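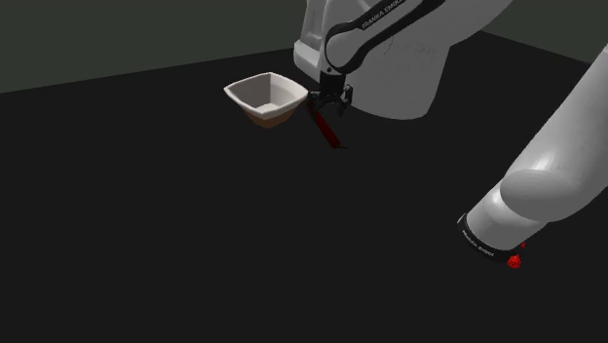
Last changed: December, 4:40 p.m.

Interior Architect, Vunus Studio

Vunus is an architecture and interiors office in Zenerholm. We do apartments, small shops and the conversion of older industrial buildings. We are hiring one interior architect to join the team working on the Türkmen building, a former dye works that is being turned into 21 apartments with a shared kitchen on the ground floor.

What you will do

Draw built-in furniture, stairs and bathrooms from first sketch to shop drawings. Visit the site every week and answer questions from the builders. Choose tile, paint and hardware with the client, Mikico. Keep the room schedules up to date.

What we ask for

A degree in architecture or interior design
At least 3 years of office experience
Good hand drawing and solid CAD skills
A driver's license

The job is full time, 100 percent, with a trial period of 3 months. Pay depends on experience. The office is up two flights of stairs and has no elevator.

Send a resume and a short portfolio as a single PDF to the office address on our contact page. Put "Türkmen" in the subject line. Interviews start in January.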